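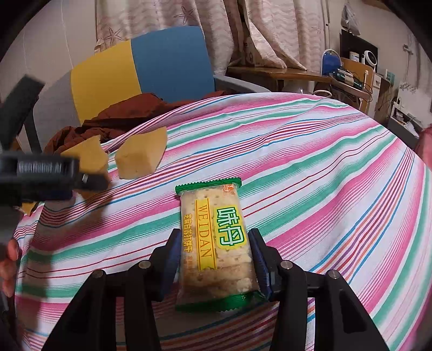
*Photo: Flurina Riedl, Kemholm Community Centre*

**Speaker notes: Hospitality in smaller meeting venues**
Kemholm regional forum, 05/12/2025
Speaker: Ingeborg Strebel

**Slide 1. Opening**

Good morning. On behalf of the Kemholm Centre I thank the organisers for the invitation and acknowledge colleagues who have travelled from Lelik and Cisska. My subject is the refreshment table and the labelling of the food placed on it.

*(Wait for latecomers. The side door is noisy.)*

**Slide 2. Scope**

These remarks concern venues that hire out rooms without a commercial kitchen. Catered functions are covered by a separate policy and I will take questions on that policy after the break.

In the last financial year our centre recorded 246 bookings with refreshments. The majority of hirers brought packaged food from home or from a local grocer. Our previous guidelines, written in May, assumed that everything would be ordered through Haslinger. That assumption did not reflect how the rooms were being used.

**Slide 3. Labels and language**

Many of our hirers shop at grocers that stock imported goods. Staff at the desk are regularly asked whether an item is suitable for a guest with an allergy, and they may be unable to read the packet. Under the revised guidelines, staff do not offer an opinion. The hirer is asked to keep the outer wrapping until the function has ended and to name one person who can answer questions about ingredients.

*(Pause here. At Lelik this point drew several comments from the floor.)*

Where food is removed from its packet before serving, a handwritten card is sufficient. It should give the name of the food in English and in any other language the hirer considers useful. Printed cards are welcome but will not be required.

**Slide 4. Trays and table coverings**

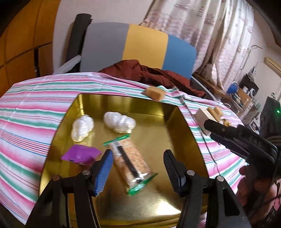 The centre lends serving trays, tablecloths and tongs at no charge. Equipment is signed out at the front desk and returned there by the close of the booking. Tablecloths are laundered by the centre. Trays are to be washed by the hirer and left to dry on the rack beside the sink.

Individually wrapped items are preferred for functions lasting longer than 2 hours. Open platters should be covered between servings. Please refer members to page 33 of the handbook, where the full table of serving times is set out.

**Slide 5. Costs**

The board has set aside $1000 for replacement trays and cloths. Venues wishing to join a shared order should write to Ms Riedl, who will circulate colour samples and a price list. Orders from Cisska will be delivered together with ours.

*(If time is short, skip to Slide 6. The cost table is in the handout.)*

**Slide 6. Matters for discussion**

- Should a shared venue keep an allergy register, and who should have access to it?
- How long should unclaimed food be held before it is thrown out?
- Would a common label card, in the same colour at every centre, be of use to regular hirers?

I invite responses from the floor, beginning with the Lelik delegation. Written comments may be left in the box at the registration desk until the afternoon session begins.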